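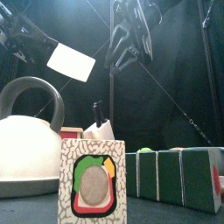 2 min read

2022-09-09

Spent the morning on the pretend kitchen shelf for the play corner, and I'm rather pleased with where it's got to. The kettle is the star, obviously. Big white shiny dome, grey-green handle, and the handle is thick enough that small hands can get right round it (Asabe worried about this in the spring, so Asabe, please come and have a go!).

The knife block went in next to the kettle. I'd like it further back — two black handles sticking up is exactly what every child will go for first, and then the rest of the set gets ignored. Janaína thinks that's fine and I'm fussing.

Sushi: still my favourite. The upright block with the roll printed on the front looks lovely, green and red and a bit of yellowy orange inside the black ring, and the fuzzy grey oval in the middle is the bit I can't stop poking. I'm less sure about the crackly grey pattern on the white. Xinyi reads it as rice straight away, I read it as a maze. Ask Ese, who hasn't seen it yet.

The long green roll is four blocks end to end, and I do like it lying along the table with the red curve showing on the end face. Would it be better with gaps, so it's clear they come apart? Try both.

Small red box with the pale wood edging: keep it, but it gets lost behind the sushi. Swap it with something taller.

Still to do:
- edges, go over every block with a fingertip
- label the tub, Noura's writing not mine
- ring Vestar about 15 more felt pieces
- find a proper tray before December

Lunch now, and yes, I want sushi.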